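Nostlow folding drying rack, three months in

My old airer died in March, halfway through a load of towels, and took a mug with it. I'd had it nine years and mended it twice with garden wire, so I can't say I wasn't warned.

The replacement is the Nostlow, the middle one of the range. I wanted the bigger Trarnetti that my neighbour Sigrún Hjaltadóttir swears by, but she has a utility room and I have a hallway with ideas above its station.

It arrives flat, in a box large enough to worry the postman. The instructions are six drawings of a man who never stops smiling. Mine took twenty minutes, of which fifteen went on finding out that the feet are handed. There's an L on two of them, moulded in the same white as everything else, in letters the size of a lentil.

Once up, it's good. The rails are set far enough apart that a pair of jeans can hang over two of them and get some air through the middle, where my last one clamped them into a damp sandwich. The wings lock with a proper clunk. It will take a double duvet cover if you fold it in four and turn it at bedtime, though it leans a bit and you'll find yourself walking past it sideways.

Folded, it's 136 cm tall, and that's my main grumble. The Idport shop page says it "tucks away anywhere". I have tried anywhere. It doesn't go behind the bathroom door or under the bed, and in the wardrobe it stands among the coats like a guest who came too early. It lives behind the sofa now, where one foot sticks out and finds my ankle most evenings.

Other small things. The sock clips are sold separately, in a pack of 3, as if anyone owned three socks. The grey rubber caps on the rail ends come off if you look at them, and I've glued four back on. The hinge squeaked from the second week until I gave it a drop of sewing machine oil, and has kept quiet since.

I did think about the Mondal, which is cheaper and comes in a rather nice green, but I pressed on one in the shop and it sat down.

Would I buy it again? Yes, in a sulk. It dries the washing and it stays up, and after the business with the towels I don't ask for much more. Four stars, and the fifth is waiting in a drawer for whoever makes it fold in half.

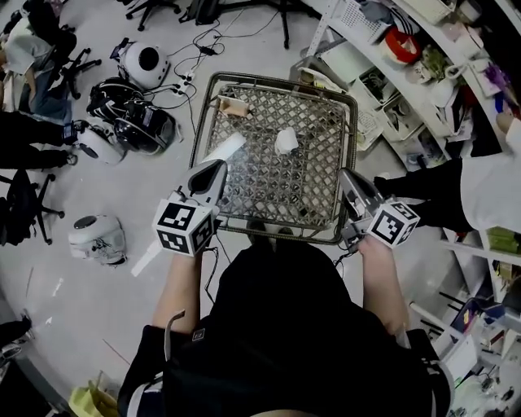 I've knocked nothing off for the colour, by the way, which the box calls Cloud and I'd call fridge.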